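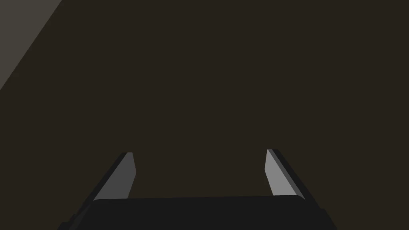
Search this site
Home Talks Notes Archive
4 min read

Speaker notes - "Should we buy the Skurkton kit?"
Girgate users' evening, Friday, second slot

Start with the price. 4,000 for the year, and that covers the simulator, the arm model and the training service. It does not cover an arm. Say this twice, as two people at the last meeting thought it did.

What Skurkton is selling: you practise a picking job on screen, their service learns from your runs, and you get a file to load on to a real machine. Gallola make the arm it is meant for. Qian is the name of the training part, and it has its own login and its own bill if you go over your hours.

What I did: had the trial for 12 days in July. Set up a plain pick and place job, the sort of thing we would want at the packing bench. Used the wrist view for nearly all of it.

Good points first, to be fair to them.
- Installing it was easy. I had it going before lunch on an ordinary office computer.
- The gripper opens and closes when told, without lag.
- Help desk answered on the same day, politely, though see below.

Now the wrist view. You get the two fingers, the top of the palm and whatever the camera is pointing at. Over a bare brown surface there is very little to steer by. No grain, no marks, nothing to tell you how high up you are. I drove the fingers into the table more than once. The brochure calls this "clean visual conditions". Our benches have tape, scratches and old labels on them, and I would like to see it learn on that before I believe the rest.

(Pause here. Somebody will ask if you can add your own textures. You can, on the dearer plan.)

The success figure. Their sales page says the trained file "works first time". I asked what counted as working and was sent the same page again. In my own trial I ran the finished job 12 times in the simulator and it put the part down in the right place 7 times. That is on their table, with their lighting. I have no idea what it would do on a real Gallola arm and I don't think the trial can tell you.

Hours. The trial gives you 5 hours of Qian time. I used the lot on one job. Ask them in writing what an extra hour costs, because I got two different answers.

Who might want it: a college teaching people to drive an arm without breaking one. I can see that. For a small workshop I can't, yet.

Questions I would put to Skurkton before signing
- Can we see a run on a real arm, on our bench, start to finish?
- Do we keep the trained file if we stop paying?
- Why is the side camera an extra?

If short of time skip the bit on hours and go straight to questions. Leave the price slide up.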